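ホーム > 道具 > 水やり > じょうろ
Hemdale 長首じょうろ Moratwood

在庫あり(緑、亜鉛めっき地)
赤は2月入荷予定です

首の長いじょうろを使ったことのない方に、この道具の気持ちよさをどう伝えたらいいのか、ページを書くたびに悩みます。持ち上げて、少し前に傾けると、水が首の中をすうっと進んでいって、蓮口の先でふわっとほどけるんです。落ちてくるのは粒の細かい、柔らかい雨。播いたばかりのレタスの種が流れません! 初めて試したときは、空の育苗箱にまで水をやってしまいました。

Moratwood は Sotville の工房 Hemdale が作っている、温室と育苗棚のためのじょうろです。もともと棚の奥の鉢に手が届かないという苗屋さんの相談から形が決まったそうで、首だけで41cmあります。胴から蓮口の先までの全長は68cm。数字で見ると大げさに感じるかもしれませんが、手前の苗をまたいで奥の列に水を届けようとすると、この長さがちょうどいい。袖で葉をこすることも、身を乗り出して腰を痛めることもなくなりました。

首が長いと何が違うのか

水の勢いは、首の付け根ではなく先で決まります。短いじょうろは傾けた瞬間にどっと出て、そのあと急に弱くなりますよね。長い首の中では水が落ち着く時間があるので、出はじめから出おわりまで粒の大きさがあまり変わりません。出しはじめに一瞬だけぽたぽた垂れるのはどんなじょうろにもある癖で、これは鉢の外で傾けはじめて、雨になってから苗の上へ動かすと避けられます。止めるときも同じで、苗の外へ抜けてから起こします。慣れると手首が勝手にそう動くようになって、ちょっと楽しいです。

もうひとつ、胴の重心の話をさせてください。Moratwood の胴は背が低くて前後に長く、満水でも半分でも持ち手を握った位置で釣り合います。持ち手は胴の上から後ろまで一本でつながっていて、水が減るにつれて手を後ろへ滑らせていく仕組みです。これが本当によくできています。前の持ち手と後ろの持ち手が別々のじょうろだと、途中で持ち替えるときに水が暴れるのですが、その心配がありません。

蓮口について

付属の丸形蓮口は真鍮の一枚板に200個の穴をあけたもので、上向きに取り付けるのが標準です。上向きにすると水がいったん弧を描いて上がり、勢いを失ってから落ちてきます。播種箱、挿し芽、発芽したばかりの双葉にはこの向きで使ってください。

下向きに回すと粒の落ちる範囲が狭くなり、株元へ少し強めにやれます。トマトやナスの定植後、あるいは鉢植えのゼラニウムのように葉を濡らしたくないものは、下向きか、いっそ蓮口を外してしまうのがおすすめです。外した首の先はまっすぐ切ってあり、細い一筋の水になります。多肉植物の鉢のすき間にも差し込めますよ。

蓮口はねじ込み式で、革のパッキンが一枚入っています。新品のうちは革が硬いので、使う前に水に浸けてから締めてみてください。それでも根元からにじむときは、締めすぎていることが多いです。指で回して止まったところで十分です。

楕円形の蓮口(別売り)もあります。幅が広く、ずらりと並べたセルトレイを端から端までなでるように水やりする方はこちらが早いと思います。個人的には丸形の雨の形が好きなのですが、春先に苗の量が増えると結局楕円に付け替えています。

雨水を使う方へ

雨水タンクの水でじょうろを満たす方も多いと思います。水道水より植物の機嫌がいいという方もいて、ブルーベリーやツツジのように酸性の土を好むものには私も雨水派です。ただ、タンクの底には苔や落ち葉の細かい屑がたまっていて、これが蓮口の穴に詰まります。Moratwood は首の付け根の内側に真鍮の網が付いていて、大きな屑はここで止まります。網は指でつまんで引き抜けるので、ときどき裏返して水で流してください。

それでも穴が詰まったら、針で突く前に、蓮口を外して逆さにし、裏側から勢いよく水を通してみてください。たいていはこれで抜けます。針を使うと穴が広がり、そこだけ太い筋が出るようになってしまいます。石灰の多い水で白く固まった場合は、薄めた酢にひと晩。朝にはきれいになっています。

材質と色

胴は溶融亜鉛めっきの鋼板、蓮口と網は真鍮です。緑は亜鉛めっきの上に粉体塗装をしたもので、温室の中で見ると落ち着いたいい色です。めっき地のほうは買ったばかりのときは少しぎらっとしていますが、ひと冬使うと灰色に曇ってきて、私はこちらに惚れています。塗装の傷が気になる方、物置の中でほかの道具とぶつかりがちな方も、めっき地なら気楽です。

冬のあいだ

水を入れたまま外に置かないでください。凍ると胴の継ぎ目が開きます。使い終わったら水を切って、首を下にして吊るしておくのが一番です。持ち手の後ろに釘に掛けられる穴があります。革のパッキンは乾ききると縮むので、冬じまいの前に蜜蝋か植物油を少しすり込んでおくと、春の最初の一杯から漏れずに使えます。

液肥を入れて使った日は、必ずきれいな水を一度通してから片づけてください。肥料分が残ると真鍮が青くなりますし、次に播種箱へやったときに濃い液が出てしまいます。除草剤を入れたじょうろを苗に使い回すのは、どうかやめてください。洗っても残ることがあります。除草剤用には安いものを一つ、見間違えようのない色で別に持つのがいいと思います。

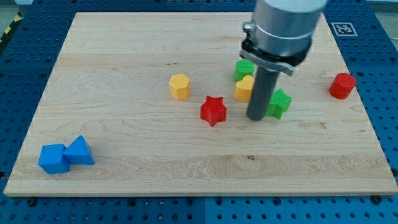

Panagiotis Michailidis からは、播種箱に使うなら傾けはじめの位置をもっと外に取ったほうがいい、という感想が届きました。箱の縁からでは出はじめの滴がまだ端の列にかかり、そこだけ土がえぐれたのだそうです。通路の上で雨にしてから箱へ入れるようにしたら、バジルがむらなく出そろったとのこと。楕円の蓮口については、下向きで使うには水が強すぎる、という意見でした。

端の列の話は私も試してみて、なるほどと思いました。上に書いた「鉢の外で」は、できれば「通路の上で」と読み替えてください。楕円の下向きは、定植の済んだ畑でなら私は気に入っています。苗箱には確かに強いです。

よくいただくご質問

室内の観葉植物にも使えますか。
使えますが、首が長いので窓辺では少し持て余します。床に置いた大きな鉢や、吊り鉢には便利です。棚の上の小さな鉢ばかりでしたら、同じ Hemdale の小型のものをご覧ください。

左利きですが大丈夫でしょうか。
持ち手は左右対称なので、どちらの手でも同じように使えます。

蓮口だけ買えますか。
はい、丸形も楕円形も単品で扱っています。Hemdale の古い型にもねじが合いますが、めっきが厚くのっているものは最初の数回だけ固いことがあります。無理に回さず、ねじ山に油を一滴さしてください。

満水だと重くありませんか。
重いです! 金属の胴ですから、樹脂のものと比べるとどうしても。私は棚の水やりでは半分強まで入れて、往復を増やしています。半分でもちゃんと釣り合うのがこのじょうろのいいところです。

継ぎ目から漏れた場合は。
はんだで直せます。ご自分で直す自信がなければお送りください。修理は Thodoris Chrysikopoulos が見ています。凍らせてしまったものも、開きが小さければたいてい元に戻ります。

仕様

品名:Hemdale 長首じょうろ Moratwood
全長:68cm(丸形蓮口を付けた状態)
首の長さ:41cm
胴の幅:18cm
蓮口:真鍮製、丸形、穴数200
胴:溶融亜鉛めっき鋼板
色:緑、亜鉛めっき地、赤(2月入荷予定)
付属品:丸形蓮口、革パッキン(予備一枚)、内網
別売り:楕円形蓮口、革パッキン単品、内網単品

お届けについて

首が長いため、箱も細長くなります。宅配ボックスには入らないことがあるので、ご注文のときに受け取りやすい時間帯をお知らせください。蓮口は外した状態で、胴の中に紙で包んで入れてあります。箱の中を探しても見つからないというお電話をよくいただくのですが、胴の中です。

店頭では水を入れて試していただけます。裏の苗棚で好きなだけ傾けてみてください。丸形と楕円形の両方を用意しています。

Theodorakopoulos 園芸道具店
ページ更新:2019年12月4日(水)

関連する道具
Hemdale 小型じょうろ(室内、棚用)
雨水タンク用の蛇口と目の細かい網
播種箱とふるい
温室用の掛け釘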